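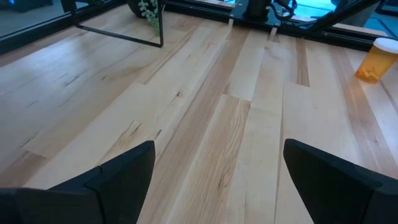 Clearing the counter, and what I did about the wood

I spent most of November getting one room of the house back under control, and the room was the kitchen. The counter is butcher block, and for the last two years it has worked as a shelf. Mail went there, then keys, then batteries, then whatever came in from the car. I cooked on the part that was left.

The rule I used was simple. Everything came off and went into boxes on the floor, and it could only come back if it got used at the counter that week. I filled four boxes. One of them was almost all paper. The toaster came back the next morning. The bread machine did not, and it went to the hall closet with the manual taped to the lid.

The pill bottle with the white cap is one of the few things that still gets to sit out. I tried keeping prescriptions in the bathroom cabinet, then in a drawer, and I missed doses both times. If I see the bottle when I make coffee at 7 a.m., I take what I'm supposed to take. There are no kids or pets in the house. If there were, it would be in a high cupboard.

The wood itself

With the clutter gone I could look at the counter properly for the first time since I moved in. I like it more than I thought I would. The boards run from nearly white to a warm honey color, and there is one darker piece with a lot of grain in it that I had kept under a dish rack. Small knots here and there. None of that bothers me.

There is a narrow gap between two of the boards. I had noticed it before because crumbs go into it. A toothpick gets them out. I asked at Gullance, the lumber place out past the highway, and the man at the desk said short gaps like that are common in houses with dry winter heat and that I should wait until summer before putting filler in. So I'm waiting. I marked both ends of it with a pencil on a strip of masking tape, wrote the month on the tape, and then took it off again and stuck it inside the cupboard door below. If the gap gets longer I'll know.

What I used

I read too many pages on finishes and ended up doing the plain thing. Warm water and a little dish soap first, wiped on and wiped straight off. Then a scraper for the sticky patch where a honey jar had lived. Then sandpaper, 220 and after that 400, always with the grain, only on the spots that felt rough. I had a sheet of 4000 left from another job and tried it on one corner. It made no difference I could feel, so don't buy any for this.

For oil I used Fora, a food-safe mineral oil from the hardware store. I put it on with a piece of old T-shirt, left it overnight and wiped off the extra in the morning. Three coats on three nights. The first one soaked in fast and the third one mostly sat on top - I could have stopped at two. The bottle cost 17 dollars and it is still more than half full.

I also bought a tin of Notbridge board wax and haven't opened it. The label says to wait until the oil is fully dry and I don't trust my judgment on that yet.

What changed

Breakfast is quicker. I don't have to move a pile before I can cut an onion. Wiping down at night takes a minute or two, and I do it more often now that it's short. The mail has moved to a basket by the front door, and that basket is already too full, so I haven't solved the mail - I've moved it.

Two of the four boxes are still on the floor. One has cords in it, and the other has jars without lids. The cords I'll sort this weekend with the label maker. The jars are probably going out with the recycling, unless the lids are in the garage, and I haven't looked there yet.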